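Thread: Do worn paperbacks belong on an open shelf, or is this just a styling thing?
Board: Small Rooms & Shelving
3,031 views

fernwall_ilona
Every shelf post on this board this month says the same thing. Put your beat-up paperbacks out, face forward, they "add life." I have read it so often that I went and tried it in the back bedroom and I am not convinced. My wallpaper is already busy. Adding a dinged-up book to a busy wall looks to me like I forgot to finish putting things away.

Has anyone done this and still liked it a month later? I don't mean the day you took the photo.

jnkuna
Depends on the wallpaper and depends on the book. Plain spines on a loud wall are fine. Loud spines on a loud wall are a headache. I keep mine on a Brivton rail shelf in the hall and the wall behind is flat gray paint, so I may not be the right person to ask.

pagecount_LE
I've had mine out for years and I like it, but I read them. I think that's the part the shelf posts skip. If you pull a book down twice a month it's going to look used and it's going to look right. If you bought a box of old paperbacks by the foot to fill a ledge, people can tell.

fernwall_ilona
Can they, though? I've been in plenty of houses and never once worked out who had read what.

pagecount_LE
Ask them about one. You find out fast.

wunix_hater
Going to disagree with the whole idea. Paperbacks fade. Put them face out next to a window and the cover goes in a couple of summers. I lost a row of them that way on a Wunix ledge (which also sagged, but that's another thread, see my 400 posts on the subject). Doors. Cabinets with doors. Problem solved.

jnkuna
You had the ledge over a radiator in a south window. You told us this.

wunix_hater
And I stand by it.

Ngan-ling Y.
Color is the thing for me. White and cream covers show every mark, and the shelf posts never mention it because they get photographed the week they go up. A dark spine hides a lot. If you are set on white ones, put them where hands don't go past all day. Mine were by the light switch — bad idea.

Also, does anybody have a good way to stop tall paperbacks from leaning? The Hemmont bookends slide on painted wood. I've tried the rubber dots under them and the dots slide too.

jnkuna
Museum putty, a pea-sized bit at the back corner of the bookend. Don't put it on the book.

swanepoel_shelves_fan
I'd push back on the "busy wall" rule. Two busy papers can sit in one room if one is line drawing and the other is flat color. A plain white cover in between gives your eye somewhere to stop. I wouldn't do it with a photo cover in full color, but black and white is quiet enough.

fernwall_ilona
OK, that is close to what I have, so you can all tell me. Botanical paper on one side, fern drawings in gray with a bit of orange and yellow, and the pink strawberry-and-daisy paper on the other. I tried the Swedish one there.

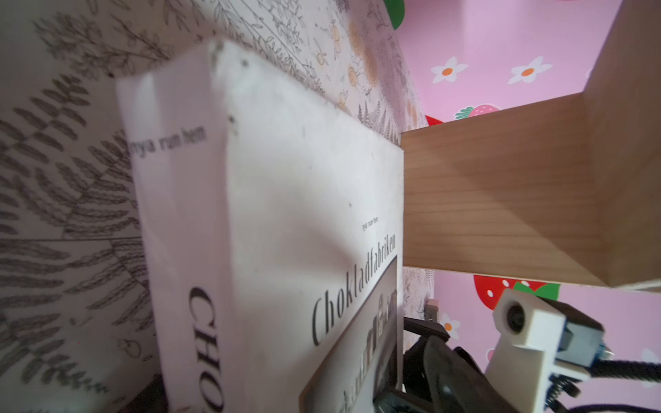 Reading time for this thread: 4 minutes

It's Chokladfabriken. The title is black on white and the photo is black and white too, so by the rule above it should work. I still look at it and see the dented corner first and the little dark specks second. The scuffed edges I could live with.

swanepoel_shelves_fan
I like it! The big slanted title holds its own against the flowers. I'd leave it.

Ngan-ling Y.
I'd put it on the fern side, away from the pink. Strawberries that red pull you straight off the cover. With the gray ferns it would look like it belonged.

wunix_hater
Cabinet.

pagecount_LE
Have you read it?

fernwall_ilona
Half. My aunt passed it on to me and my Swedish is slow. I got stuck somewhere in the middle and it has been sitting around since November.

pagecount_LE
Then it goes on the nightstand. Finish it and then worry about the shelf.

jnkuna
For what it's worth, a white vinyl eraser will lift some specks off a glossy cover. Go lightly and try the back first. On an uncoated cover I'd leave it alone, you'll just get a shiny patch. The dent is there for good.

fernwall_ilona
I'll try the eraser on the back cover tonight. Moving it to the fern side for a week to see, but I'm keeping the receipt on this whole idea.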